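I finished Furkstead on Sunday night, all 1,066 pages of it, and I've been walking round in a bit of a daze ever since. It's Tài Hứa's second novel set in the Kartha system and I think I liked it more than the first (sorry, Plusgate fans!).

Phúc Hoàng is a signals clerk on a mining moon who starts getting messages dated seven years ahead. Most of them are dull. Lunch orders, shift swaps, a complaint about the drains. Then one mentions her own funeral and off we go.

The first 200 pages are slow, I won't lie, and there are two chapters on mineral law that I skimmed. But the middle section, where Phúc and the pilot are stuck aboard the Trukance with a dying radio, is as tense as anything I've read in ages. I let two cups of tea go cold over it. The telly hasn't been on all week either! 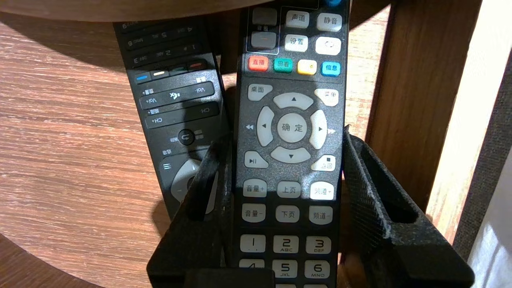 Remotes, having a rest.

The ending will annoy some people. You never find out who sent the very first message, and I went back through the last chapter looking for a clue and came up with nothing. I didn't mind that much. My sister did, and she's threatened to throw her copy in the pond. If you've read it, tell me your theory in the comments, but please put a spoiler warning at the top.

Contact me | © Posts and words are my own | Back to top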